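Wrapping a Ball (and Other Round Things That Fight Back)

Posted in Paper, Tape & String

I love wrapping round presents. I know most people would sooner wrap a bicycle, but there is something so cheerful about a big round parcel sitting among all the boxes, and the method is much easier than it looks once your hands have done it a couple of times. I wrapped my first one for my nephew in February, on the kitchen floor in Brokdale, with far too much tape, and I've been hooked ever since.

Pick the right paper

Thin paper is your friend. The heavy, glossy kind makes stiff folds that spring open while you're reaching for the tape. Anything that creases easily with a fingernail will do, and if you can get it on a wide roll, even better. I use a roll from Ginting that has a faint cutting grid on the back, and I'd have a hard time going back to plain.

Busy patterns hide a lot! Checks with something printed over the top, fruit, paws, flowers, all of that draws the eye away from the pleats. Plain colors and straight stripes show every wobble. Save those for books.

Measure before you cut

Run a piece of string around the fattest part of the ball and lay it flat on the paper. Cut a square with sides as long as the string. For a big play ball mine came out at 108 inches of paper once I'd cut two lengths and joined them, so do check the roll before you start. If you have to join pieces, tape the seam on the wrong side first and put it underneath where the ball will sit.

Pleat, don't scrunch

Set the ball in the middle of the square, pattern side down. Bring one edge up to the top and hold it there with your thumb. Now work your way around, folding a narrow pleat, pressing it down, then the next one slightly over it, always in the same direction. Go slowly for the first few. After that you get into a rhythm and it's really very soothing (radio on, cup of tea just out of elbow range).

When you're back where you started, twist the leftover paper at the top into a little tail, trim it, and press it flat under one long strip of tape. Turn the whole thing over so the gathers are at the bottom.
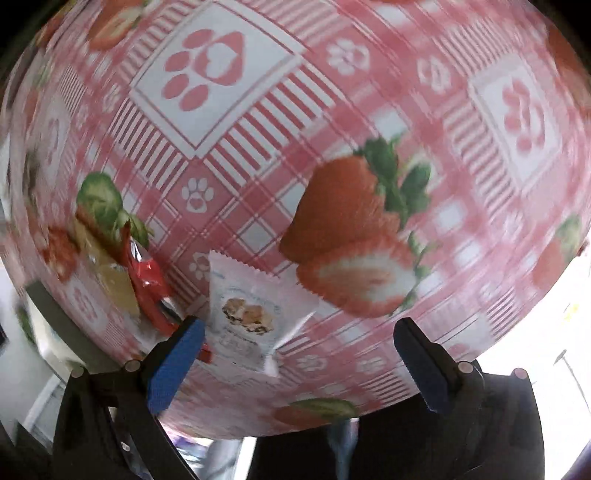
Small treats are my favorite way to dress up a ball. Ribbon slides off, bows look lost, but a few little wrapped snacks taped to the outside look wonderful, and children go straight for them. Stick to light things in their own sealed wrappers. A single cookie is fine. A chocolate bar will slowly drag the paper down and leave you with a tear.

For tape, I like loops of the low-tack kind, two behind each treat, pressed on for a slow count of five. Double-sided works too, but it takes the print with it when it's pulled off. Try it on a scrap first. And put the treats on last, after you've finished rolling the ball around, or you'll be picking crumbs out of packets. Ask me how I know!

Ildikó Bozsik wrote in with a tip I've now stolen for good: she stands the ball in a mixing bowl lined with a dish towel while she works. It stays put, the paper doesn't get scuffed, and you have both hands free. A Kununer salad bowl is just the right size for a soccer ball. For anything bigger, use a laundry basket or a wash tub.

Getting it there in one piece

A wrapped ball rolls. In the car I set mine in a ring made from a rolled-up bath towel - a scarf does for smaller ones - and keep it off the back seat, where it will end up in the footwell at the first corner. If it's raining, an upside-down trash bag over the top is plenty.

Leftovers

Keep the trimmings. The corners you cut away make good gift tags, and the long strips are handy for lining drawers. Mine go in a Ploromden magazine file on the pantry shelf, sorted by nothing at all.

Also try this method on: a round cushion, a globe, a melon (for a housewarming, it went over very well), a ball of yarn. For a lampshade, stuff the inside with tissue first so the paper has something to rest on.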